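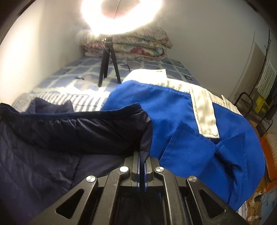

Grilholm Hand-Held Gripper, Textile Configuration

The Grilholm is a two-finger hand-held gripper supplied by Pluten to groups working on household and garment-handling automation. An operator carries it through an ordinary chore and closes the fingers wherever a hand would close. Recordings made during the work are used to train and test controllers for powered arms fitted with the same fingers.

The textile configuration is intended for clothing, bedding and other soft goods. Quilted jackets, work garments and comforters are typical loads. The fingers close in parallel and will hold a single fold or several thicknesses of padded fabric.

Current state of bedroom and laundry tasks

Customers frequently ask whether a machine can now make a bed or put away a pile of clothes without help. Our position is that it can do parts of the job. Picking up one garment from a flat surface is dependable enough for supervised use. Finding the collar of a jacket that has landed face down is not, and neither is separating two dark fabrics lying one over the other.

In August our applications group, led by Daranee Ruangrit, completed a review of 400 recorded attempts at bedding and outerwear. Grasping was seldom the cause of failure. Most attempts were lost afterward, when the fabric shifted and the controller went on as though it had not. A person corrects for this without thinking -- a tug, a shake, a second hold farther along the hem. Pluten does not offer the Grilholm as part of an unattended laundry system, and we advise against purchasing it for that purpose.

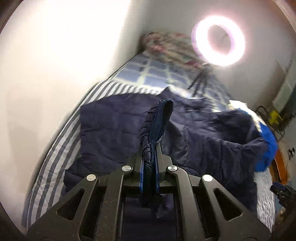

Specifications

Maximum finger opening: 100 mm
Overall width, fingers open: 125 mm
Finger action: parallel, manually operated
Rated finger pad life: 2000 closures
Suitable loads: clothing, sheets, blankets, quilted comforters
Not suitable for: wet laundry, glassware, hot items

Options

Bae adapter plate, for mounting the fingers on a powered arm
Cedby carrying case, with space for one gripper and a spare set of pads
Replacement finger pads, sold in pairs

Ordering and support

Units are built to order. Evaluation loans are available to universities and registered care providers on written request, and the borrower is responsible for return shipping. Please state the fabrics you intend to handle and whether an adapter plate is required. Questions on suitability should be directed to Orathai Somboon, Customer Applications.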